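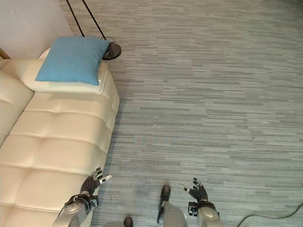

5/6/24, lounge, Skullivton house

Went on with the sofa corner today. Faisal Kiani asked me to write down the placing of the cushions and the fabric notes in one entry, so that we don't have again three papers with three versions.

Sofa: cream leather, tufted, stays where it is. I wanted to move it closer to the wall but Faisal prefers the diagonal walk from the door, and I agree after trying it with the chair. Length measured along the front is 241 cm. I measured two times, same result. The seams between the panels collect dust very easily. Soft brush only, please, no spray on this leather until we have the answer from Peteck.

Cushions: the blue ones are from Leite, the sample set. The color name on their list is only a number, so in this notebook I call it "blue". It changes much with the light. Near the lamp it looks pale, and from the other side of the room it is clearly teal. For the order form we should compare it in daylight with the card, not in the evening.

I looked also at the cloth very close, because Faisal was worried about threads pulling out. The weave is coarse, the threads make small bumps in diagonal rows.

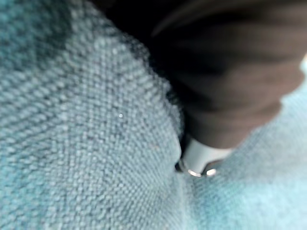 Blue cloth, close. The rows of the weave run diagonal.

For my taste it is a good cloth for a lounge. It is a little rough under the hand, but it holds on the leather better than the satin one we had in May, that one was always on the floor. I brushed one corner with the hard brush, 75 strokes, and I could not find a loose thread after. I will repeat on the back side, near the closing, where the seam is weaker. 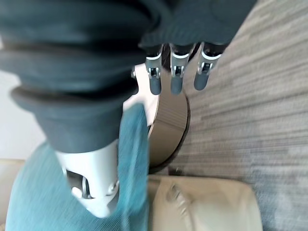 About the closing: the Leite covers have a zipper, the Skesten covers have only a fold. I find the fold more comfortable for the arm, but after washing it opens. If we take Skesten, we must sew two small stitches on each cover, and this is work for one more afternoon. I did not include it in the hours yet.

Placing, version 7 (the earlier ones can be crossed out):
- one blue upright against the backrest, left part of the seat
- one blue flat on the right armrest, a bit turned
- white one: not decided

Faisal would like the white between the two blue. I think it disappears on the cream leather, and it looks better against the gray carpet.
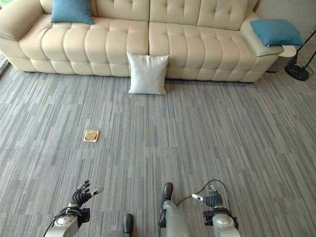 Both blue on the sofa, white one on the carpet, leaning on the seat front.

The carpet I leave as it is. The streaks hide small dirt well, but the vacuum must go along the lines, otherwise one sees the marks.

To do:
Ask Peteck about the leather cleaner.
Color card in daylight.
Back side of the blue cover, brush again.
Lamp: check if the round base stands flat on the carpet.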